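Haushaltsorganisation I — Handout zur dritten Sitzung
Thema: Die Tasche als Zwischenlager
Grundlage: Hamada, Skript Kapitel 4 (Kazuhiro Hamada, nur die Seiten zum offenen Regal)

Wer ein Zimmer aufräumt, räumt meistens in etwas hinein. Das Etwas wird in der Literatur gern übergangen. 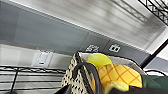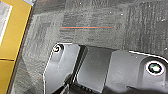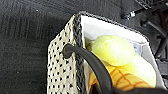 1. Begriffe
Zwischenlager: Behälter, dessen Inhalt noch keinen festen Platz hat. Endlager: derselbe Behälter, ein Jahr später.
Bei Paulauskas heißt beides »Depot«. Für die Klausur bitte die Unterscheidung verwenden.

2. Weiches Spielzeug
Plüsch ist leicht, sperrig und beleidigt niemanden, wenn er kopfüber liegt. Er kommt zuletzt in die Tasche, nach allem, was Kanten hat. Einzelstücke dürfen oben herausschauen — man findet sie dann wieder.

3. Geschenktaschen
Papiertaschen werden in fast jedem Haushalt aufgehoben und in fast keinem verschenkt. In der Erhebung von Caner (58 Haushalte) lagen im Schnitt 20 Stück herum, die meisten ineinandergesteckt. Zulässige Nutzung: Leichtes, Trockenes, Saisonales. Henkel vor dem Anheben prüfen, nicht dabei.

4. Drahtregal
Kleinteile fallen durch, dünne Böden kippeln. Also Behälter mit fester Grundfläche nach unten, Papier und Stoff nach oben. Kabel seitlich am Pfosten führen.

5. Boden
Der Boden ist kein Regalfach. Ausnahme nach Numar: während des Sortierens, höchstens rund 36 Minuten.

Aufgabe bis zur nächsten Sitzung: Ein Zwischenlager im eigenen Haushalt leeren und den Inhalt protokollieren. »Diverses« gilt weiterhin nicht als Kategorie.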